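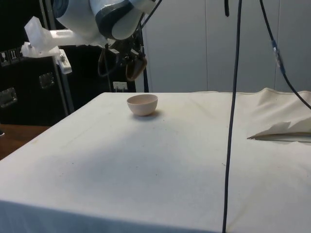
Attachment 1: pink bowl on the white cloth, back of the table.

Ticket 553: White tablecloth, table 2, ring marks and creeping
Opened by: Anel Nkuna
Status: Closed
Area: Tableware and linens, Briseck building

Original report

Hi all! I have two problems with the white cloth on table 2 and I'd love some help, as I'm very fond of this table and want it right before the July lunch.

First, the cloth creeps. I lay it square in the morning and by four in the afternoon the front drop is longer than the back one. Second, there's a faint gray ring that keeps turning up near the back edge, where the small bowl usually goes. I wash it out, iron the cloth, put it back, and a couple of days later there's the ring again. Same size every time, which makes me think it's the bowl, but the bowl looks perfectly clean to me. It's one of the pale pink ones from the Fladon set (such a pretty color against white, I'd hate to retire it!).

Already tried: warm wash with ordinary powder, turning the cloth around, a different cloth from the same pile. The second cloth got the ring too.

Reply from linens desk

Thanks Anel, great write-up. Three questions.

Is the underside of the bowl glazed all the way across, or is there a rough circle where it stands?
What is under the cloth? Bare tabletop, felt, anything?
Does the bowl go down on the cloth straight after being washed?

Reply from Anel Nkuna

Good questions, I went and looked! There is a rough circle. I ran my thumb around it and it came away gray, so I think we have our culprit. I'd only ever checked the inside and the rim.

Under the cloth is the bare tabletop, and it's slick. We used to have a felt pad but it went off to the big table last winter and never came home.

And yes, guilty, the bowl often goes down damp. We rinse it at the little sink and I'm usually in a hurry.

Reply from linens desk

Perfect, that gives us plenty to work with. The unglazed foot is picking up gray from somewhere, most likely the metal drainer by the sink, and the damp carries it into the cloth. Please try this:

1. Scrub the foot of the bowl with baking soda paste and an old toothbrush. Rinse, then stand it upside down on a towel overnight.
2. Rub the foot on a clean white napkin. If the napkin marks, scrub again.
3. Soak the cloth in cool water with oxygen bleach before it goes in the machine. Please don't iron it until the ring is fully gone. Heat can set a mark like that.
4. Put a pad under the cloth. Van der Merwe sells a thin waffle one by the yard, and the Parno stockroom may have an offcut.

Leave everything else as it is for now so we can tell which step did the job.

Update from Anel Nkuna

Progress! Steps 1 and 2 took two rounds. The first napkin came up with a lovely clear gray circle (I was absurdly pleased, it matched the ring exactly). The second one stayed white. The bowl is back to pale pink top and bottom.

The cloth soaked from lunch until I went home, and the ring is gone. There's one spot I can find if I hold it up to the window, but I doubt anyone else would.

Parno did have an offcut of the waffle pad. It's a hand's width short on the left side. Does that matter?

Reply from linens desk

Not for creeping, as long as the front and back edges are covered. You may feel a small step where it ends, so keep glasses off that strip. If it bothers you, butt a second piece against it and tape underneath. Don't overlap them, the ridge shows through white cotton.

Update from Anel Nkuna

I butted a second piece up to it and taped it, and you can't see the join at all. The cloth hasn't moved since I laid it, and that includes somebody leaning on the front edge for an entire phone call!

I've also swapped the metal drainer for a folded towel and asked everyone to dry the bowl before it goes out. We went through the rest of the pink ones while we were at it and scrubbed two more with gray feet. They must have been waiting their turn.

One last thing for the notes: the spare cloth with the old ring had been ironed several times, so I soaked it twice. The mark is much fainter but still there. I'm going to use it on the side table with the fold over that corner.

Closing note from linens desk

Cause of ring: gray residue on unglazed foot of bowl, set down damp.
Cause of creeping: no pad on slick tabletop.
Fixed: both. Spare cloth moved to side table use. The pad order is on its own ticket, please add your table sizes there.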